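Reading Fiction in Translation
Handout 7: The Unnamed Narrator

Set text: Riaan Kruger, Plemevura (Norton translation)

Students should have read the whole of the novel before the seminar on 10th January. Page references in class will be to the paperback. Those using the hardback should note that its chapter breaks are the same but its page numbers differ.

Background

Plemevura was written over one winter and first appeared in a print run of 1,302 copies. The translation runs to 270 pages. The story takes place in the port town of Astia, where a records clerk is asked to copy the letters of a family named Zaidi before the originals are destroyed. The clerk is never named, and other characters address him only by his post.

Narration

The opening chapters are told in the first person. From the fourth chapter onward the clerk begins to copy passages from the letters without quotation marks, and the reader must decide who is speaking. Kruger gives few signals. Changes of tense are the most reliable, although the translator has smoothed several of them. A short list of the affected passages is held at the department office.

Students often treat the clerk as a dishonest narrator. The text gives some support for this view, especially in the November chapter, where he leaves out a letter he has already mentioned. It should be weighed against his habit of correcting earlier statements.

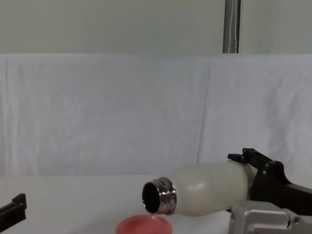 The final chapter returns to the first person but keeps the vocabulary of the letters. Consider whether the voice is still the clerk's, and mark at least two sentences that support your reading.

Written work

Essays should not exceed 3,000 words, including quotations but excluding the bibliography. Choose one of the following topics.

The function of the missing letter
Names and titles in Astia
The translator's treatment of tense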